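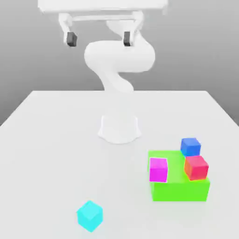
Flivden Footwear: Common Questions

Do Flivden loafers run large?
The Bovach loafer runs half a size large. The Dauda runs true to size. If you wear thick socks, stay with your normal size in both.

Do you carry wide widths?
Yes, in the Bovach only. Choose "W" in the width menu before adding to cart.

How do I clean suede?
Brush it dry with a suede brush, one direction only. Do not use the Goltell cream on suede. It is made for smooth leather.

Can my shoes be resoled?
The Bovach can. Allow 4 weeks. The Dauda has a molded sole and can't be replaced.

When is shipping free?
On orders over $200 before tax, to addresses in the lower 48 states.

Can I return shoes I've worn outside?
No. Try them on carpet first. Unworn pairs can be sent back in the original box.

The color I want is sold out. Will it come back?
Navy and tan are restocked in May. Seasonal colors are not repeated.

Who do I contact about a wrong item?
Write to Obinna Ekpo in customer service and include your order number.

Last updated 2025-12-23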